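Unit 2 covers heat transfer from a flat heat source into a vessel. Read it before the lab session. The worked problems use SI units; convert only in the final line.

## 2.1 Conduction through the base

For steady one-dimensional conduction,

q = kA(T1 − T2)/L

where k is the conductivity of the base, A the contact area and L the base thickness. The formula assumes full contact. A warped or tilted base leaves an air gap, and the gap adds a resistance in series with the metal. Air conducts poorly, so even a thin gap can dominate the total.
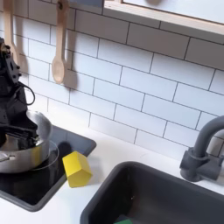
**Section 2.2: Induction heating**

An induction coil produces an alternating magnetic field. The field drives eddy currents in the base of the vessel, and the metal heats by its own resistance. Current crowds toward the lower surface (skin effect). Stainless steels differ: ferritic grades are magnetic, while annealed austenitic grades are only weakly so and couple less well.

**Problem 4.** A vessel receives 177 W through its base for 62 s. Find the energy delivered, neglecting losses. Give the answer in kJ.

**Problem 5.** Repeat Problem 4 with a side-wall loss of 2 W.

Tables for k are in the Buchanan course reader, appendix B.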